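22/03/2018

I have worked at Frandsen for eleven years, always in the packing room. We put together board games and puzzle sets for other companies. For most of this time the work was hands, a long table, and a radio in the corner which only gets one station well. In April we will get the first robot arm on our line, and I want to write down how it is before it comes, while I still remember it properly.

English is my third language, so please forgive me if some sentences are a bit stiff. My daughter corrects me when she is home, but today she is not home.

The job of the arm will be small parts. Dice, pawns, the little plastic houses. These are the parts everybody complains about. You pick them from a tub, you put them in the tray, and after six hours your thumb does not want to hold a fork at supper. When the manager told us that the machine will do the small parts, two of my colleagues clapped. Others were very quiet. I think I was one of the quiet ones, even if my thumb wanted to clap.

The arm is being prepared by Coridus, and before any metal is moved they try everything in the computer. Four of us from the floor were asked to go to the training, half a day each week. I was surprised they asked me. I am 58 and I type with two fingers. But they wanted people who know the parts, and I have packed more dice than I would like to count.

In the simulation you look down at a table and you have the gripper close to you, at the bottom of the screen. The first lessons are only with dice, and no tray yet.

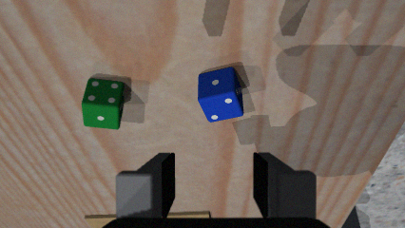

*Dice practice on the training screen: a green one, a blue one, and the gripper open.*

The blue one is the kind of position I talked about the most in the lesson. It is turned with a corner pointing away, and if you close two flat fingers on corners, the die can twist. By hand you never think about this. Your fingers turn the die while they pick it, and you are already looking at the next one. I had to explain to the young engineer what my fingers do, and I found that I did not know how to explain it. I had to close my eyes and do it in the air, slowly. She wrote it down very seriously. It was a strange feeling, to see my own habit become a line in somebody's notebook.

Also I like the shadows in this program. The whole arm makes a big grey shadow over the wood, and I caught myself moving my head to see past it, as I do with the lamp at work.

About the jobs I will try to be fair. We were told that no one will be sent home this year. The people from small parts will move to checking, box folding and to minding the arm. Checking is easier for the hands but it is lonelier, because you stand at the end of the line and not across from somebody. At our table we talk all day. I learned most of my English at that table, including some words I should not use in front of customers. I asked at the meeting if the checking station could be placed closer to the others, and they said they would look at the floor plan. I will ask again.

A friend at Zorkine, where they got their machines earlier, told me the worst part was the first weeks, when everybody was waiting for it to stop and then had to run to catch up. She also said her wrists are better now. Both things are true, I suppose.

Next week we start with pawns, which are round at the bottom and roll away when you touch them wrong. I already told the engineer to bring a new notebook.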